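The Clukik cell: setup and upkeep

Ludberg Workshop / Photo pages / Pushing cell

Clukik is the small pushing cell on the second floor at Ludberg. One arm, one board, one tray. The arm holds a T-shaped tool and uses it to move red discs across the board, through the opening between the two rails and down into the tray. The work on this page is the part that comes before and after a run: fitting the tool, checking the cables, squaring up the board and putting the discs back.

Recep Keskin built most of the cell and Nadja Rüegg looks after it now. The notes with the pictures are mostly hers, with some additions from me where the order of things wasn't clear to people coming from the other floor.

At the gripper

The tool isn't bolted to the arm. It ends in a brown block, and the fingers close on that block with a gray spacer on each side. This means the tool can come out in a few seconds, and it also means it can go back in slightly wrong. Before every session, open the fingers, take the tool out, wipe the block and both spacers with a dry cloth, and put everything back with the block flat between them. Then close the fingers and try to turn the crossbar by hand. If it moves, open up and start again.

The spacers wear before anything else does. Nadja swaps the pair every 800 pushes and writes the count on the sheet inside the cabinet door. Change both together. A new spacer on one side and a worn one on the other will put the block off center, and the crossbar then meets the discs at a slant.
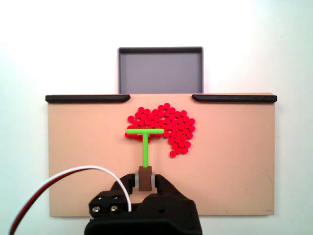
The green tool held in the gripper, with the crossbar over part of the discs. Gray tray at the far side, between the rails.

The screws on the bracket beside the gripper get checked with the short driver at the start of each month. Snug is enough. Reto Mösli stripped one in April by leaning on it and we had to wait for a replacement from Brunner, so please use the short driver and leave the long one in the drawer.

The white wire needs slack where it comes around to the bracket. Drive the arm slowly to all four corners of the working area and watch the wire the whole way. It should never pull straight. It should also stay clear of the crossbar when the wrist turns. If you have to move it, loosen the tie farther up the arm, feed a little more through, and tighten the tie again. Don't pull at the plug. The red and black pair gets the same check, and it's easier to do both on one trip around the board.

Look at the plug while you're there. It has worked its way out twice, both times after the arm had been parked folded over a long break. The symptom is a gripper that answers some commands and ignores others, which looks like a software problem and cost Recep most of an afternoon the first time.

Board and rails

The board goes down with the rails on the side away from the arm. Push the tray up into the opening until its back wall sits just under the board's edge. If the tray stands too high it makes a lip, and the discs stop at it and stack up. If it stands too far out, they fall short. Liesl Gasser made a small gauge for this, a flat strip that should slide across from board to tray without catching. It hangs on the hook beside the cabinet.

Check the ends of the rails with a fingertip. They take the most knocks from discs that don't go through on the first push, and a burr there will hold a disc in place. Fine paper, a couple of strokes, then wipe. Don't sand the top of the board itself. The light scuffs do no harm, but a patch with a different finish shows up in the results as a place where the discs slide differently.

Cleaning is a dry cloth first, then a damp one, then dry again. No spray. We tried a bench cleaner from the general stores and the discs stuck to the board for a week.
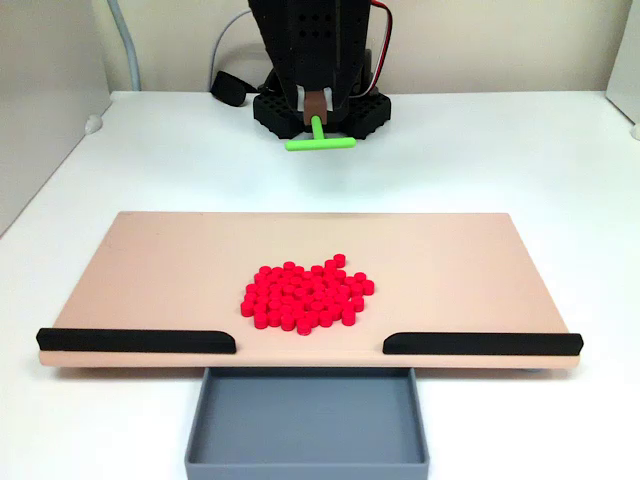
With the board in place, set the tool height. Bring the arm over an open part of the board and lower it until the crossbar is just clear of the surface. The gap should be 3 mm at both ends of the crossbar. Use the feeler and measure left, then right, then left again. A difference from one side to the other nearly always comes from how the block is seated in the fingers, so go back to the gripper before you touch anything in the settings.

Hermine Tanner added the height check to the start-up routine, so Clukik will refuse to run if the reading has drifted since the last session. The message only says "Z check" and a number. Clear it, measure with the feeler, and enter the new value if you trust it. If the same message comes back on the next start, stop and tell Nadja.

Base and cables behind the arm

The base must not rock. Put one hand on each side of it and press, first left, then right. If you feel any movement, the fixings underneath need another quarter turn. This takes two people, one to hold the arm and one to reach under. Power off for this, and the arm parked low.

Cables at the back should run loose along the wall and nowhere near the board. Keep them off the tabletop in front of the base, where the tool passes on its way out. The loop beside the arm is left that size on purpose. People keep tidying it with a tie, and then the arm can't reach the far side of the board.

Putting the discs back

Empty the tray by hand between runs. Tip the discs out near the middle of the board and gather them with the side of your hand into a loose pile, one layer only. They don't need to be neat. They do need to lie flat, and a disc on its rim will roll under the tool sooner or later and end the run.

Wash the discs in warm water when they start to drag. It takes around 23 minutes for them to dry on the rack, turned once. Pick out any with a chipped edge and put them in the jar marked Jinomton, which is what the old cell downstairs was called and where we keep spares and rejects, on separate shelves.

Things still to do

The feeler is getting bent and should be replaced. Same order as the spacers, from Brunner.

The count sheet is full on both sides. Liesl has a new one with a wider column for remarks.

The tray needs a stop behind it so that it can't creep outward during a long run. Recep has a drawing for one with 4 small feet, and we'll fit it when the cell is next down. Until then, run the gauge strip across the joint again halfway through the session and push the tray back in if it catches.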